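**Progress note to Politis, Cluvau teleoperation project, July**

Work this period moved from single-part picks to full disassembly and reassembly of a desktop computer by remote control. The Manside cell is set up with an open tower on its side and a parts holder to its left. Radymyr Karpenko and one other operator drive the arm.

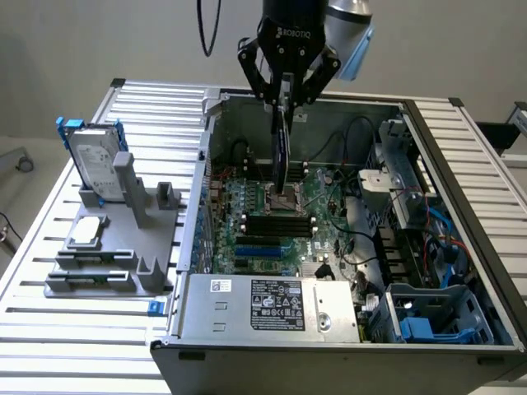 We recorded 16 hours of demonstrations against a plan of 20 – the shortfall is due to operator training. Each episode covers one part and ends when the operator releases it. Memory modules remain the slowest item. Operators tend to push before the module is square to the slot, and we now discard those episodes.

Wrist views are recorded with every episode. They are the main reference for the last inch of travel, when the gripper hides the part from the fixed views.

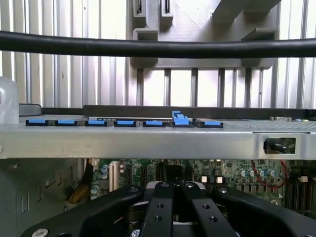
Will the current data be enough to train the first policy?

For the hard drive and memory tasks we expect so. The target is 1,000 accepted episodes, and the remainder will take some 6 weeks at the present rate.

Next period we will add force limits to the hand controller and repeat the memory task with 8 new start positions. Prataswood will review the episode labels before training starts.
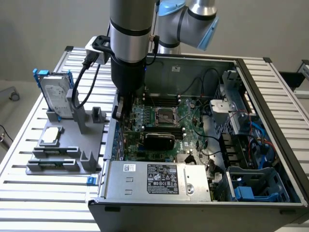
*Figure 3. Gripper near the memory slots, parts tray at left.*

No change to the budget is requested.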